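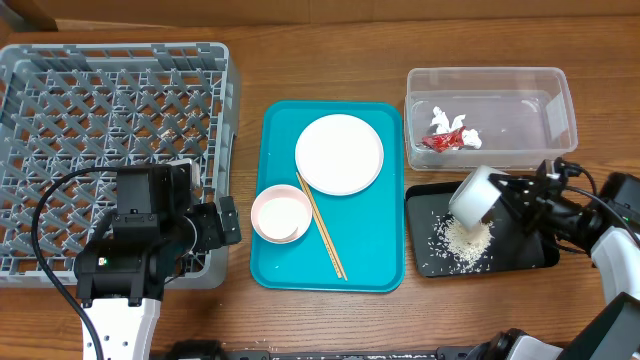

Suchbegriff eingeben Suchen

Häufige Fragen: Geschirr, Spülkörbe, Rückgabe

Geschirrverleih Galteo – bitte erst lesen, dann anrufen. Zur Saison kommen wir kaum ans Telefon.

Muss ich das Geschirr gespült zurückgeben?
Nein. Reste runter, Tassen und Gläser ausleeren, fertig. Gespült wird bei uns. Wer trotzdem spült: gern, wird aber nicht billiger.

Wohin mit den Resten aus den Tassen?
In eine flache Schale kippen, dann erst die Tasse einräumen. Eine flache Schale liegt jeder Bestellung bei, kostet nichts extra. Kaffeesatz bitte nicht in den Korb, setzt sich zwischen die Stifte und geht schlecht raus.

Wie kommen die Teller in den Korb?
Hochkant zwischen die Stifte, alle in die gleiche Richtung. Große Teller nach hinten, kleine nach vorn. Nicht stapeln! Schälchen nicht dazwischenklemmen, die kommen in die Kiste.

Und die Schälchen?
Offene Seite nach unten, maximal zwei Lagen. Papier dazwischen brauchts nicht.

Wieviel passt in eine Bestellung?
Kleinstes Paket 50 Gedecke, größtes 200. Darüber bitte anfragen, dann mischen wir aus zwei Serien. Im Lager stehen zur Zeit 1.060 flache Teller, im September ist davon meistens fast alles weg.

Welche Serien gibt es?
Plernel – weiß, schmaler Rand, stapelt gut. Fotden – kleine Schälchen, außen farbig, innen weiß. Lassen sich kombinieren. Von Fotden haben wir nur 286 Stück, also früh bestellen.

Sind die Tabletts dabei?
Ja, pro Korb eins. Bitte nicht als Schneidbrett nehmen. Kratzer gehen nicht mehr raus und wir müssen das Tablett dann berechnen.

Teller kaputt, was jetzt?
Scherben NICHT in den Korb legen. Extra einpacken, Zettel dran, bei der Rückgabe sagen. Ein Stück pro Bestellung ist frei, ab dem zweiten gilt die Preisliste.

Was ist mit kleinen Macken am Rand?
Auch melden. Angeschlagene Teller sortieren wir aus. Waren sie schon so als sie bei Ihnen ankamen, kurz Foto schicken, möglichst vor der Feier.

Kann ich den Spülkorb in meine Spülmaschine stellen?
In eine normale Haushaltsmaschine passt er nicht. In gewerbliche Maschinen meistens schon, vorher nachmessen. Abtropfen lassen geht immer – Handtuch drunter, der Boden ist offen und es läuft alles auf den Tisch.

Bis wann zurück?
Bis 11 Uhr am vereinbarten Tag. Später nur nach Absprache. Abgabe an der Rampe, nicht im Laden.

Liefert ihr auch?
Ja, die Fahrten macht Akbari. Lieferung bis zur Haustür, Treppen kosten extra. Bitte jemanden zum Anpacken dahaben, volle Körbe sind schwehr.

Besteck?
Eigene Seite, kommt noch.

14 Kommentare 3 mal geteilt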